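Search this site Go

Clavum, trial versions and the 80 per cent bar
Sun 27 July
By Flor Agudelo

Speaker notes. Slow down on the first two slides, I gabble.

Open with the old download page. Read the disclaimer aloud in a flat voice. Clavum was a registry cleaner, 20 dollars, and its free scan found over 4,000 problems on my machine. I had installed Windows that morning.

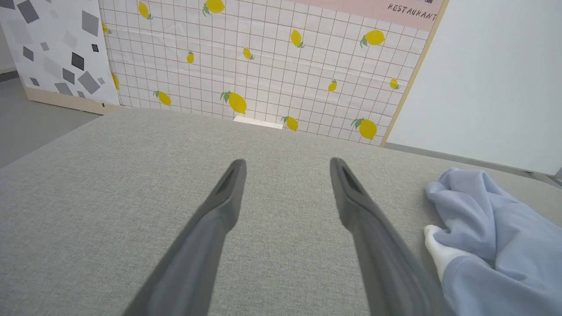
Grey fabric, two fingers apart.

Wait for the laugh. If there's no laugh, move on to Zestgate, which promised faster downloads and delivered a toolbar. Say that the trial fixed the first 500 faults and then asked for a key – people paid to see the rest go away. I paid. Don't apologise for it.

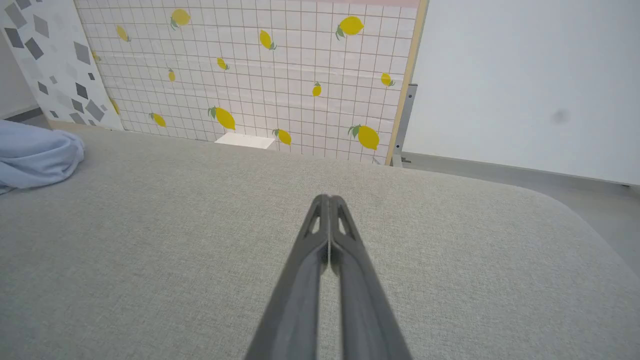 Trial limits were the clever bit. Castaño let you clean everything except the one folder you cared about, and its progress bar stopped at 80 per cent until you registered. A stuck bar is a miserable thing to look at. Give me those two grey fingers pressed together to a point over pale cloth and I'll look at them quite happily for as long as the bar took.

Next slide is the uninstaller. Alby had one, to be fair to it. It asked whether you were sure, then why, then offered a discount.

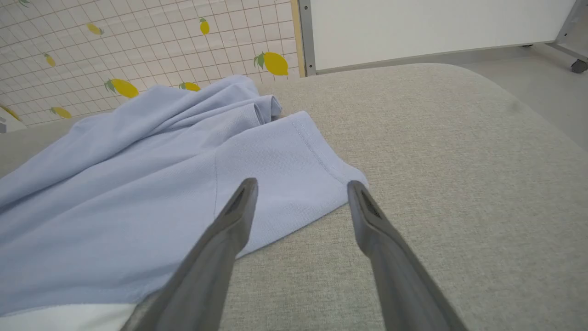 After the discount it restarted the computer, and Alby was back in the tray by the clock. I kept it until March out of something like respect.

Questions. Someone will ask which cleaner I use now. Answer: none. Have water ready.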